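Wikden Hinged Pencil Case, White

Stationery > Desk and school > Pencil cases
Item 1058

A hard plastic pencil case with a base tray and a flip-open lid. The tray is split into compartments by thin walls, so a marker stays in its own channel and rubbers or leads don't end up underneath it. Both halves are glossy white with rounded ends, and the lid has large black lettering on it.

We have stocked the Wikden for some 19 months and it has replaced the old Iver tin on our order sheet. The Iver held more, but it dented and the clasp went. The Wikden is lighter and wipes clean with a damp cloth. Ink from whiteboard pens comes off if you get to it the same day. Permanent ink usually leaves a grey mark.

The lid opens right back, and you can leave the case open on the desk while you work. Full-length markers go in lengthways.

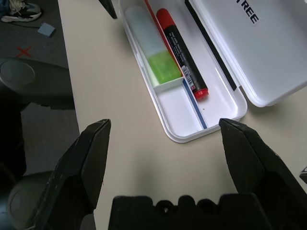 What's in the box

One pencil case. Pens and markers are sold separately – see the Yazdani marker page for singles and packs.

Details

Material: plastic
Colour: white, black lettering
Closing: hinged lid
Care: wipe only, no dishwasher
Guarantee: 2 years on the hinge

Ordering

Single cases are sent by post in a padded envelope. Class sets go by courier in a Plurura carton and need a signature. If you want names put on the cases, send the list with your order in a plain text file, one name to a line. Named cases can't be returned unless they are faulty.

The next delivery from the maker is due in September. Orders placed before then are filled from the stock we have, and we will email you if there is a wait.

Spares

We don't sell lids or trays on their own. If a hinge fails within the guarantee, send us a photo of the break and your order number and we will post a new case – no need to return the old one.

Questions about school orders go to Cherry Mae Samonte on the trade desk.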